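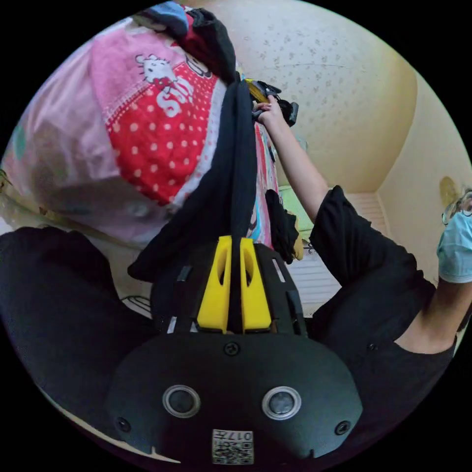 Home | Notebook | Suppliers | Contact

Search this site Go

Dye bench, June 2020

Black cotton bath on the Zolico powder. Ran 5 test strips, rinsed 3 times. Strip 3 still bleeds gray - more salt next round.

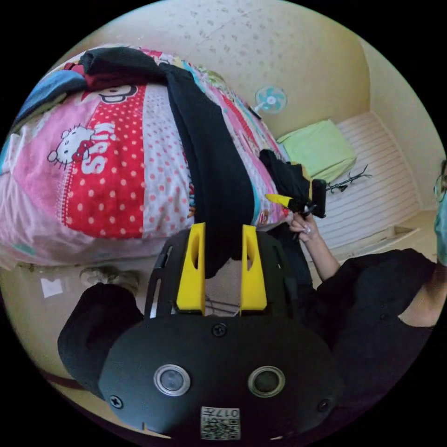
Reds

Mitar red holds on plain cotton. Dustero red goes pink at the folds. Use Mitar next to white, as with red-and-white dots.
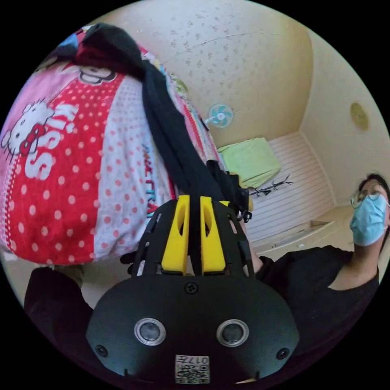
To do

- Order fixer from Scanlon, lot 857
- Repeat black in July

Print this page | E-mail this page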